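Asking for a Correction (and Getting One)
Speaker notes, Keegan Kereama
Gisetti Hall evening series, Wetordale

Title slide up while people sit down. Don't start on the door side, the mic drops out over there.

Hello and thank you for coming out. I'm Keegan, I run the letters desk at Wetordale Press Watch, and I get to spend my evenings reading newspapers with a pencil in my hand. I love it. I'm hoping some of you will leave tonight wanting to do it too.

Quick show of hands: who has ever shouted at a news story? Who wrote to the paper afterward? Who heard back? (Wait for it. The hands go down fast every time. Let people look around the room.)

Say up front what the talk covers: how to read a story about an advocacy group's report, how to spot where the story and the report part ways, and how to write to an editor so that something gets fixed. I am going to stay away from who is right about housing. People in this room disagree on that and I'd like them all to still be here at the break.

SLIDE: The front page

This is the story that got us going as a group. The Brimis Ledger, 2nd January, front page, big type: "City evicts 900 families, report finds." It was a Saturday, which matters, because the city press office was closed and so was the Liyanage Center, whose report it was. So there was a whole weekend with the headline out there and no one at either end picking up a phone.

Read the headline out loud. Pause. Then read the sentence from the report: "900 notices were issued to households in the study area by public and private landlords."

Ask: what's different? Let the room do it. They will get there and it's much more fun than me telling them. What they should come up with:

A notice is a first letter. It may or may not end with anyone moving out.
"Public and private landlords" turned into "city."
"Households" turned into "families." Small, but a person living alone is a household.
The study area wasn't the whole city. (Someone usually gets this last. Give them a big hand.)

Now the part I really want people to hear. The report was careful. The story was written by a decent reporter. The trouble came in between, in the press release, and we know that because Ama Sarpong went and found the press release. Its first line says "families facing eviction across the city." Read it next to the other two. You can watch the claim grow! Report, release, story. Each step is a short one and each person along the way could tell you why they took it.

SLIDE: Three documents side by side

Leave this up longer than feels comfortable. People at the back need time.

Point at the matching phrases with the laser, slowly. Last time I raced through and Akosua had to wave at me from the back row.

Advice to give here: always get the underlying document. Most groups post their reports in full, whatever side they're on, and most readers stop at the summary. Go to the methods section first. It's usually near the back, it's usually dull, and it is where the honest sentences live. If there is no methods section, write that down, you'll want it later.

Also worth saying: read the reports of groups you agree with this way too. Cecilia Sarpong started doing this and found that her favorite tenant group had reused a figure from an older study without giving the year. She wrote to them. They added the year, thanked her and sent her a tote bag. She brings it to meetings.

SLIDE: Who is speaking?

Panels and public events. This is where I get a bit worked up, so keep it to a few minutes.

When a researcher from an advocacy group speaks on a panel, a news story often calls that person "an expert" and leaves it there. They may well be one! But readers deserve to know who pays the salary, and it goes for the landlords' association just as much as for the tenants' union. A short phrase does it: "a campaigner with," "a researcher employed by," "who sits on the board of." Four or five words and the reader can make up their own mind.

Example from August: the panel on rent rules at the library. The Ledger quoted two speakers. One was "housing expert," the other was "landlord lobbyist." Both worked for advocacy groups, both had the same kind of degree. We asked for matching labels. We didn't ask for either quote to go. The online version now reads "of the Liyanage Center" and "of the Brimis Property Owners." That's a correction I'm proud of and it took one email.

Question that comes up every time: isn't it bias to care about labels? Answer: pick the label you'd accept for your own side and use it for the other. If it stings, choose a different one for both.

BREAK – five minutes. Coffee is in the side room. Leave the next slide on the screen.

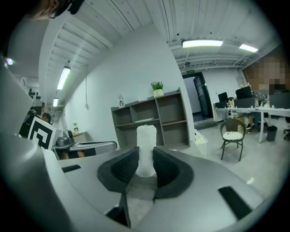 Break slide: white fuzzy cylinder between the gripper fingers.

Back in. Wait for the coffee people. Thank Yiğit by name, he drove over from Brimis after putting a paper to bed.

SLIDE: Anatomy of a letter

Now the practical half, and my favorite. How to write to an editor.

We have sent 130 correction requests since we started, and 19 of them led to a published correction. (Some people gasp at this. Some are cheered up by it. Both are fine.) Many of the rest got a reply, and a fair number of those replies explained why we were wrong. I keep those in a folder. They taught me more than the wins did.

Looking back through the pile, the ones that worked look alike. They are short. They name one error. They quote the sentence as printed, then quote the source, then suggest new wording. They say thank you. That's the letter.

Read the January one out:

"Dear Mr. Gündoğdu, your front-page headline on Saturday says the city evicted 900 families. The Liyanage report, page 2, says that 900 notices were issued to households by public and private landlords. A notice is not an eviction, and the city did not send all of them. Could the headline say '900 notices sent to renters, report finds'? The report is attached. Thank you for covering it."

Turn to Yiğit here and ask him what he did when he opened it. He tells this well. Short version in case he's stuck in traffic: he had a stack of messages about that story, nearly all of them told him what kind of person he was, and ours was the one he could act on before lunch. The print correction ran inside the paper, and the web headline was changed with a note at the bottom saying what had changed.

Things to point out in the letter:

No adjectives about the reporter. No guessing at motive. You don't know why it happened and you don't need to.
The page number. Editors are busy. Hand them the page.
The suggested wording fits the space. Count the letters in the old headline if you have to. Akosua does and her hit rate is better than mine.
It went to a named person. The general inbox is where letters go to nap.

SLIDE: What is not an error

Be kind here, because somebody in the room has sent one of these. I have sent lots.

A quote you disagree with is not an error, if the person said it. A story that leaves out your favorite fact may be thin, and you can say so in a letter to the editor for publication, but that's a separate kind of letter with a separate inbox. A column is allowed to have an opinion. A column is not allowed to have a wrong number, so do write in about the number and leave the opinion for your own op-ed.

Tell the bridge toll story if there's time. I wrote two full pages to the Ledger about tone. Two pages! About tone! Yiğit wrote back, "Is anything in it incorrect?" and I had to go and lie down.

SLIDE: When they say no

Sometimes the paper is right. Say so in writing. It's good manners and it pays off later, when you come back with something solid and they remember that you can take an answer.

Sometimes you still think they're wrong. Then: reply once with whatever new evidence you have, copy the standards editor if the paper has one, and post the exchange in full on your own site. In full is the important bit. Both sides, every email, no trimming. If our case only looks good with the paper's reply cut down to half a line, we don't have a case.

We hold ourselves to this as well. Our corrections page is linked from the top of the site, and yes, there are entries on it. The one I blush about: we had Liyanage down as city funded for weeks. Wrong center, similar name. Ama spotted it.

SLIDE: Try it yourself

Hand out the sheets. Each table gets one news story, one press release and one report. All real pages from the Ledger, used with permission (thank Yiğit again). Find one place where the wording changed, write the letter, keep it under a hundred words or so.

Walk around. Don't hover at Cecilia's table, she knows what she's doing. If a table finds no error, great, ask them to tell the room how they checked, because the library story is clean and that's on purpose.

Have two or three tables read theirs aloud. Ask Yiğit whether he'd run the correction. He's tougher than you'd think, and people love it.

Questions until the hall needs us out. Likely ones:

Does this work with TV? Yes, but note the time the line was spoken, and save the clip the same day.
Do you take money from either side? No. Member dues, plus the collection jar by the coffee.
Can I join? Please! Sign-up sheet is with Akosua at the back. Reading nights are at the Wetordale library, upstairs, bring a pencil.

Collect the laser pointer. Switch off the side room urn before locking up.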